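Chapter 7
Working Surfaces: Choosing, Finishing, and Caring for Tabletops

After studying this chapter, you should be able to:
Explain how wood takes up and gives off moisture, and what this does to a flat panel
Tell the difference between a film finish and a penetrating finish
Choose a surface material for a given kind of work
Plan a simple schedule of cleaning and repair

Key terms: cupping, film finish, flat-sawn, grain, movement, penetrating finish, quartersawn, sheen, substrate, veneer

7.1 Why Surfaces Come First

Most people choose a table by its size and its legs. They measure the room, check that the chairs will fit, and look at the price. The top is treated as a matter of color. In use, the order is reversed. The top is the part that gets touched, leaned on, scratched, wiped, and spilled on. A table with plain legs and a good top can stay in service for decades. A table with handsome legs and a poor top is often moved to the garage within a few years.

In this chapter we look at the top as a working part of the building. The earlier chapters dealt with floors, walls, and ceilings, which are mostly fixed in place and mostly touched by feet or by nothing at all. Tabletops, counters, and desks are different. They take light loads over small areas, many times a day, and they are seen from close up. A mark that would go unseen on a floor is easy to find on a desk.

Consider the case of the Vaswood reading rooms, which we will return to in Section 7.6. The building opened with 37 tables, all with solid wood tops and all made in the same shop. Half of the rooms faced south and were heated by radiators under the windows. The other half faced an inner court and stayed cooler. By the second winter, the tops in the south rooms had begun to cup, so that a pencil set down near the edge would roll toward the middle. The tops in the court rooms were still flat. The wood and the workmanship were the same on both sides of the building. The air was different, and the fastening of the tops did not allow for it.

7.2 Wood as a Surface Material

Wood is made up of long, narrow cells that run mostly in one direction, along the trunk. The pattern we call grain comes from the way a saw or knife cuts across these cells and across the yearly rings of growth. When a board is cut so that the rings meet the face at a low angle, it is called flat-sawn. The face then shows broad curves, arches, and waves. When the rings meet the face at a steep angle, the board is called quartersawn, and the lines on the face are narrow and close to straight.

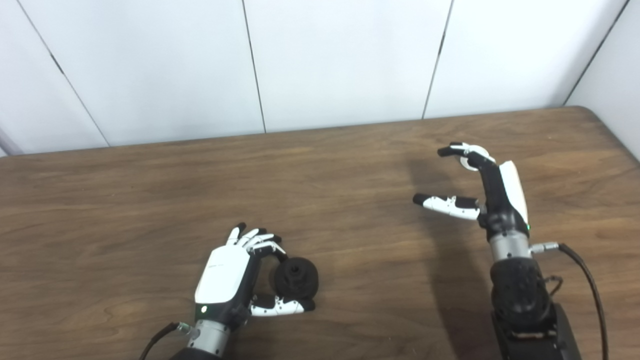
Figure 7.1 A tabletop with a wavy wood-grain pattern and a rounded corner, set against white wall panels.

Pattern alone is a poor guide to what a top is made of. A wavy pattern may belong to solid flat-sawn boards, to a thin sheet of veneer glued over a core, or to a printed layer made to look like either one. The usual test is to look at the end of the top. In solid wood, the lines on the face carry over the edge and appear on the end as parts of rings. In veneer, the face pattern stops at the edge, and the end shows either the core or a separate strip of edging. A printed pattern will often repeat, and on a large top the same knot may be found in two or more places.

Color is also a poor guide. A medium brown can be the natural color of the wood, a stain over a paler wood, or the result of years of sunlight on an older finish. Cherry darkens in light, while walnut grows paler. For this reason, a new leaf added to an old table will seldom match on the day it is put in, even when both were cut from the same kind of tree.

7.3 Moisture and Movement

Wood takes up moisture from damp air and gives it back to dry air. As it takes up moisture, it swells across the grain. As it dries, it shrinks across the grain. Along the grain, the change is so small that a furniture maker can usually leave it out of the plan. Across the grain, it must be planned for. Flat-sawn boards change more in width than quartersawn boards of the same species, and they are more likely to cup.

Cupping happens when one face of a board gains or loses moisture faster than the other. A common cause is a top that has been finished on the upper face and left bare underneath. The bare face reacts quickly to the air and the finished face reacts slowly. The board then bends across its width. The remedy costs little if it is done in the shop: the same number of coats goes on both faces. After the table has been delivered, the remedy is more trouble, and it does not always bring the top back to flat.

Fastening matters as much as finish. A solid top should be held down firmly but left free to grow and shrink across its width. Slotted screw holes, wooden buttons, and figure-eight clips all do this. Glue along the full length of the frame does not, and a top held in this way will often split near the middle during the first dry season. In most heated buildings the dry season is winter. In a building with strong summer cooling, the pattern can be harder to predict, and readings should be taken in August as well as in the colder months.

Veneered tops behave differently. The core is usually made of particles, fibers, or thin crossed layers, and it moves much less than solid wood. The veneer is too thin to pull the core out of shape if both faces are covered. If only the upper face is covered, the panel may bow. Good makers put a cheaper veneer on the underside for balance — it is known in the trade as a backer.

7.4 Finishes

A finish does two jobs. It slows the passage of moisture, and it keeps dirt and liquids out of the cells of the wood. No common finish stops moisture completely. A finished top will still move with the seasons, only more slowly.

Film finishes form a layer on top of the wood. Varnish, lacquer, and most water-based coatings are of this kind. They resist spills well and are easy to wipe clean. When they fail, they tend to fail in patches, and the patches are hard to repair without sanding back the whole surface.

Penetrating finishes soak into the upper cells and leave little or no layer on top. Oils are the best known. They give less protection against standing water, and they need to be renewed from time to time. On the other hand, a worn or marked area can be sanded lightly and oiled again in an hour or two, and the repair usually blends in. Rags used with drying oils can heat up and catch fire by themselves. They must be spread flat to dry outdoors or kept in a closed metal can filled with water.

Sheen is the amount of light a finish throws back in one direction. A high-gloss top shows every scratch and reflects lamps and windows into the eyes of the person seated at it. A satin or matte top hides small scratches and is more restful for reading. The same point applies to the walls nearby. A slightly glossy wall panel behind a desk can brighten a dim corner, but it can also produce a soft glare in the afternoon. The two surfaces should be chosen together, with samples placed side by side in the room where they will be used.

7.5 Edges and Corners

Edges take more damage than any other part of a top. They are struck by chairs, rubbed by sleeves, and knocked during moves. A sharp edge on solid wood will dent early, and a film finish is always thinnest over a sharp edge. Rounding the edge even slightly lets the finish keep its full thickness and spreads the force of a blow.

Corners follow the same rule. A gently rounded corner is kinder to hips and to clothing, and it is less likely to chip. The Unadholm school workshops specify a corner radius of 19 millimeters for all shared tables. For tables used by younger children the figure is larger. Square corners are still used where tables must be pushed together to make one long surface, as a rounded corner leaves a gap where four tops meet.

Height should be settled at the same time as the edge. A writing table is often made close to 750 millimeters high. A thick edge or a deep rail under the top takes away from the space left for the knees, so the thickness of the top cannot be decided by looks alone.

7.6 Case Study: The Vaswood Reading Rooms

The cupped tops at Vaswood were removed in two groups. In the first group, 16 tops were taken to the Strobel joinery, where they were left to settle in the shop air before any work was done. The undersides were found to be bare. They were given the same varnish as the upper faces, and the screws that had held the tops rigidly to the frames were replaced with buttons. Most of the tops came back to nearly flat without planing. Three had to be cut along the glue lines and joined again.

The second group was treated on site during the closed weeks. The work went faster, but the results were less even. The rooms were still warm and dry from the radiators, and several tops were sealed before they had regained moisture. These tops were flat when they were put back and cupped slightly the other way by the end of summer.

The library later fitted shields to the radiators and moved the nearest tables away from the windows. A simple gauge now hangs in each room, and the readings are written down once a month. The full log, with the floor plan, is given in Appendix C. Read through it before you start Exercise 7.4, in which you will compare the south rooms with those on the court and draw up a plan for the Morkano annex, where the heating runs under the floor.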